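Robot Learning Practicum, handout 5
Gathering demonstrations for the cloth tasks
Yara Darwish, 4/1/18

Okay, so last time we got through the control loop and I promised we'd get to the fun part, which is making the data. I've taught this unit a few times now and I keep moving it earlier in the course, so if it feels like you're collecting before you know what the network looks like, you are. That's fine!

What counts as one example

For us an example is one full demonstration: cloth on the table, both arms at the start pose, you drive the arms through the task, arms go back to the start pose, stop. Everything in between gets saved together, meaning the video, the joint angles and the gripper openings. If you stop halfway to scratch your nose, the robot will happily learn to stop halfway too, so scratch first.

Howard Kershaw's group collected 1,769 demonstrations for the spread-and-flatten task last July, and we kept 1,465 of them for training. The rest went out for boring reasons. Clocks drifted between the camera and the arms, or somebody forgot to hit stop and we got a long recording of nothing. I still have the rejects on the Jondov drive if you want to see what bad data looks like (folder is called "nope").

Starting positions

This is where most people get lazy, me included. You fold the cloth neatly, drop it in the middle, record, and do it again the same way because it's quick. Then the policy works beautifully in the middle of the table and falls apart a hand's width to the left. So please crumple it. Toss it from a different side each time, turn it over, bunch one end up. I like to do a batch of 8 and then swap with my partner, since two people throw a cloth in very different ways.

Dark fabric deserves a note of its own. Folds in dark gray or black are hard to pick out, and a bright tabletop makes the camera turn its exposure down, so you lose even more detail. Look at the recorded video after your first demo and check that you can find the edges yourself. If you can't, fix the lighting before you do any more.

Driving two arms

Go slower than you want to, but keep moving. Get one gripper settled on the fabric before you start anything clever with the other. A missed grasp is okay to leave in as long as you recover and finish, and in fact I want a few of those from each pair. Esben Fogh thinks I'm too generous about this and he'll tell you so in lab. We've been arguing about it since the Skeredico project, when he trained on clean runs only and I didn't, and we both claim we won.

Labels and notes

Fill in the sheet as you go: operator, cloth, outcome, anything odd. Three outcomes only (done, partly done, failed). The Wyss section tried a ten-point score and no two people used it the same way.

For next time

Each pair brings 40 demonstrations, uploaded the night before. Read the first half of the Pickering notes, skip the math on page 3 if it scares you, we'll do it together on the board.

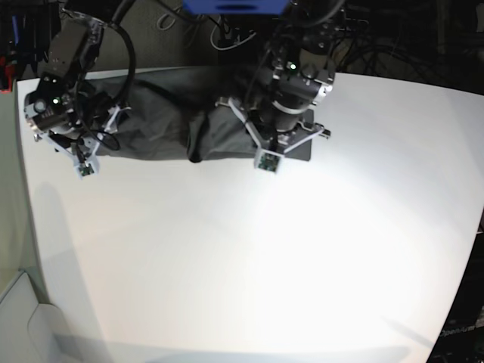

If a demonstration includes a missed grasp, should we delete it?

Keep it if you recovered and finished the task, and write "missed grasp" in the notes column. Delete it only when the recording itself is broken, like missing video or a joint log that cuts out early. A run where you never got the cloth back under control stays in the upload too, just marked as failed so we can filter it out later.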